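"Die Figuren haben uns irgendwann überholt"

Die Macherin von "Brirkine" über das Ende der Serie, geschnittene Szenen und den Schneideraum in der Küche

12.05.2020

Verbindung bricht zweimal weg, beim dritten Anlauf klappt es. Kein Bild, nur Ton. Im Hintergrund ein Geschirrspüler, später ein Hund, der dann aber doch dem Nachbarn gehört. Die Autorin und Showrunnerin von "Brirkine" sitzt zu Hause und schneidet das Finale. Drehschluss war zum Glück vorher, sagt sie, zwei Tage bevor in Berkska alles zuging. "Wir haben die letzte Klappe geschlagen und sind praktisch gleich in die Autos. Kein Fest, nichts. Ein paar haben im Parkhaus gewunken."

19 Folgen sind es am Ende geworden, verteilt auf drei Staffeln. Eine krumme Zahl, auf die sie ständig angesprochen wird. Geplant waren mehr. "Die letzte Staffel sollte acht haben. Dann habe ich die Bücher nebeneinandergelegt und gemerkt, in Folge vier und fünf passiert dasselbe, nur mit anderen Mänteln. Also zusammengelegt. Der Sender war nicht begeistert, das Studio auch nicht. Ich fand es richtig. Finde ich immer noch."

Der Sender, das ist in diesem Fall eine Plattform. Zalora hat die Serie nach der ersten Staffel übernommen, vorher lief sie spätabends im Regionalprogramm, kaum beworben. Wer damals schon dabei war, erinnert sich an die Pilotfolge mit dem Fährunglück, das man nie sieht. Nur die Leute am Ufer. Für sie bis heute die beste Folge. "Wir hatten schlicht kein Geld für ein Schiff. Heute würde mir jemand ein Schiff hinstellen, am Computer oder sonstwie, und dann müsste ich es zeigen."
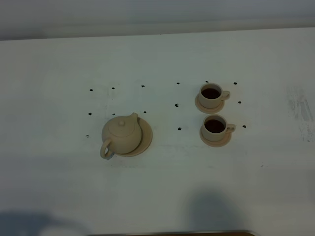
Ob mit dem Umzug zur Plattform auch der Druck kam? Lange Pause. "Ja. Aber anders als man denkt. Mir hat keiner in die Dialoge geredet. Gefragt wurde ständig nach dem Tempo. Wann kommt der erste Tote, wann kommt der zweite. Bei uns stirbt in der ganzen zweiten Staffel niemand! Das musste ich dreimal erklären, in drei verschiedenen Runden, jedesmal mit anderen Leuten am Tisch."

Die zweite Staffel ist ohnehin die, über die gestritten wird. Kritiker mochten sie, viele Zuschauer stiegen aus, kamen zur dritten zurück. Sie selbst hat sie seither nicht mehr gesehen. Will auch nicht. "Ich weiss, wo die Löcher sind. Die Schwester verschwindet in der Mitte einfach für eine ganze Weile, das hatte mit einem Theatervertrag zu tun, und wir haben uns mit einem Kuraufenthalt rausgeredet. Ein Kuraufenthalt! In einem Krimi!" Sie lacht. Es sei dann immerhin der Handlungsstrang geworden, aus dem das Finale kommt. Mehr sagt sie dazu nicht, auch auf Nachfrage.

Produziert wird "Brirkine" von Gashi, einer Firma, die bis dahin vor allem Dokumentarfilme gemacht hatte. Das merkt man, meint sie, im Guten. Kleine Teams, viel Handkamera, wenig Licht. Proben am Küchentisch der Hauptfigur, und zwar so lange, bis keiner mehr wusste, ob schon gedreht wird. "Die Kamerafrau hat oft einfach laufen lassen. Am Anfang war das eine Katastrophe für den Schnitt. Stundenlang Material, in dem jemand seine Schlüssel sucht. Aber dann ist da plötzlich ein Blick drin, den kannst du nicht inszenieren."

Zum Material hat sie eine Zahl parat, die sie selbst erschreckt: 2.440 Einstellungen liegen allein für die dritte Staffel im Projekt. Die Cutterin sitzt zwei Strassen weiter, sie selbst daheim, gesehen haben sich die beiden seit Wochen nicht. Geschnitten wird per Telefon und geteiltem Bildschirm. "Es geht. Es ist furchtbar langsam, aber es geht. Was fehlt, ist das Atmen im Raum. Wenn ich neben jemandem sitze und der hält die Luft an, dann weiss ich, der Schnitt stimmt. Am Telefon höre ich nur den Lüfter vom Rechner."

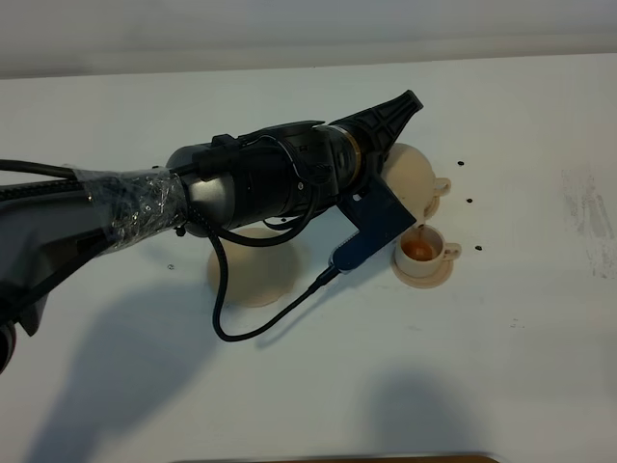

Schwarzer Roboterarm mit Kabelbündel über einer weißen Tischplatte.

Themenwechsel, die Fans. In den Foren wird seit Monaten gerechnet und gedeutet, es gibt ganze Stammbäume der Familie am Hafen, manche davon genauer als ihr eigener. Liest sie das? "Früher ja. Nachts, was dumm ist. Seit der zweiten Staffel nicht mehr. Einer hatte damals das Ende der Folge sechs richtig geraten, Wort für Wort fast, und ich wollte am nächsten Morgen alles umschreiben. Die Regisseurin hat mir das Buch weggenommen. Buchstäblich, aus der Hand." Die Folge blieb wie sie war. Gilt heute als einer der Höhepunkte, wobei sie das Wort Höhepunkt nicht mag.

Und die Frage, die alle stellen. Warum Schluss, wenn es gerade läuft? Zalora hätte wohl weitergemacht, eine vierte Staffel stand im Raum, es gab sogar schon ein Exposé. Drei Seiten, sagt sie, und zwei davon waren Ortsbeschreibung. "Da wusste ich bescheid. Wenn ich anfange, Häuser zu beschreiben, habe ich keine Geschichte. Die Figuren haben uns irgendwann überholt, die waren fertig, bevor wir fertig waren. Der Vater hat alles gesagt. Die Tochter ist weg. Was soll die Kommissarin dann noch machen, Falschparker aufschreiben?"

Ein Film vielleicht? Sie windet sich. Ausgeschlossen sei nichts, geplant auch nichts. Ein Wiedersehen in zehn Jahren, mit grauen Haaren und auf dem Sofa, Anekdoten, Tränen, das könne gern jemand anders moderieren. "Ich schaue sowas ja selber gern. Bei fremden Serien. Bei der eigenen würde ich mich in den Keller stellen."

Über die Bezahlung redet sie offener als die meisten. Autoren im Fernsehen würden noch immer nach Buchabgabe abgefunden, und danach sei man Gast am eigenen Set. Sie hat sich bei Gashi ausbedungen, beim Schnitt dabeizusein, das habe sie einen Teil vom Honorar gekostet. Wieviel, behält sie für sich. Würde sie wieder so machen. Würde auch jedem raten, es zumindest zu verlangen, ab der ersten Staffel und schriftlich.

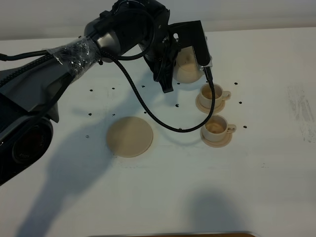 Der Greifer mit einer runden, beigen Teekanne.

Bleibt Berkska. Die Stadt hat an der Serie verdient, es gibt Führungen, oder gab es bis März, ein Café wirbt mit dem Tisch aus Folge zwei. Es ist der falsche, das weiss sie, sagt aber nicht, wo der richtige steht. Mit den Leuten dort sei es nie ganz einfach gewesen. "Bei der ersten Staffel haben sie uns die Strasse gesperrt und Kuchen gebracht. Bei der dritten haben sie Rechnungen gebracht. Verstehe ich auch, wir haben da jeden Herbst den Hafen blockiert." Der Abschied fehlt ihr trotzdem. Sie will hin, sobald man wieder darf, allein, ohne Team.

Das Finale ist für Juni angekündigt, beide letzten Teile an einem Abend. Ob der Termin hält? "Fragen Sie die Tonmischung." Die Musik ist noch nicht fertig, die Streicher sollten eigentlich im Saal aufgenommen werden, jetzt spielt jeder seine Stimme daheim ein und jemand bastelt es zusammen. Klinge anders als geplant, dünner, ein bisschen nach Wohnzimmer. Ihr gefällts.

Was danach kommt, ist offen. Ein Stoff liegt da, was Historisches, kein Krimi, mehr verrät sie nicht. Erstmal schlafen, dann lesen. Bücher, in denen keiner ermittelt. Dann klingelt bei ihr das andere Telefon, die Cutterin, Folge 19, irgendwas mit einem Anschlussfehler, ein Mantel, der mal offen ist und mal zu. "Da muss ich ran, tut mir leid." Aufgelegt.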